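We use cookies to give you the best experience on this site. Accept / Read more

Colour Fastness of Onion Skin and Madder on Handspun Wool
Project report, Textile Craft, second year
Zachary Després
October 22, 2022

1. Background

My grandmother coloured her knitting wool with onion skins, and her pullovers became very pale at the shoulders. I wanted to learn if the recipe was weak or if the yellow goes away in all cases. For comparison I took madder root, which in the books has a much better reputation. My supervisor was Jade Desjardins.

2. Materials

The fleece came from Fuentealba farm. It was 1,000 g before washing and 618 g after, so a big part of what I bought was grease and mud. I carded it by hand and spun it on the school wheel as a two-ply yarn. My first bobbins are thicker than the last ones, and this can be seen in the samples.

The mordant was alum with a little cream of tartar. I prepared 13 small skeins. Six went in onion skin, six in madder, and one stayed undyed as control.

3. Dyeing

The onion skins were simmered for one hour and strained before the wool went in. For madder I kept the bath under 69 degrees, as Harvey Chisholm from the dye workshop advised me, because a hotter bath gives brown tones. I stayed beside the pot with the thermometer all afternoon. The skeins cooled in the bath until the next morning.
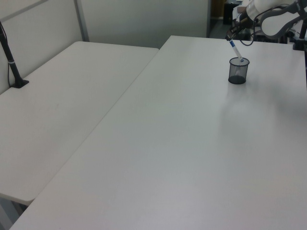 After rinsing, each skein was cut in two halves. One half was kept in a closed drawer. The other half was wound on card and fixed to the south window of the studio, where it stayed until January. A short piece of every skein was also washed by hand with wool soap, pressed together with white cotton cloth.

4. Results

The onion skin samples lost the most in the window. From a strong orange-yellow they went to the colour of weak tea. The madder samples changed only a little, and two of them I could not separate from their drawer halves without daylight. In washing, both dyes behaved well. One madder skein left a pink mark on the cotton, probably from poor rinsing on my side.

Karim Younis compared the halves also, without knowing which was which, and he put them in nearly the same order as me.

5. What I would change

The spinning should be more even before any dyeing is done. I also used tap water for everything and did not test how hard it is. A second series with an iron bath after the onion skin would be interesting, although the yellow will turn to olive green. I have enough fleece left for a pair of mittens, and I will use the madder for them.

Contact | © Gallari School of Craft | Back to top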